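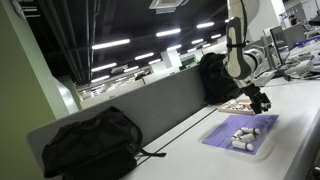

Section 4: Setting up the Cemitz label printer

Before you start

Keep the printer at least 16 inches from any heater or sunny window. Heat darkens the label roll and it can't be used after that.

1. Lift the lid by the two side tabs.
2. Drop in a roll of 200 labels with the loose end coming off the bottom.
3. Pull the end forward past the tear bar and close the lid until both tabs click.
4. Plug in the power cord, then the data cable.
5. Hold the Feed button until 2 blank labels come out.

CAUTION: The tear bar is sharp. Keep fingers clear when closing the lid. 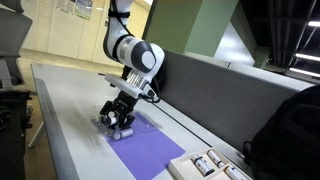
Cable routing is the usual cause of a printer that drops its connection. Leave some slack behind the unit and fasten the cable at the back of the desk so its weight does not hang from the socket. Straps hold better than tape, like the black ones near the top of the arm, where the cable follows the outside. Do not pull them tight enough to pinch.

Note - if the status light blinks after step 5, the label size is wrong. Open Settings, choose Roll Type and set the length again.

6. Print a test label and check that all four borders show.
7. Set darkness to 100 for plastic labels only.

Changes to this section go to Tudur Gwynne.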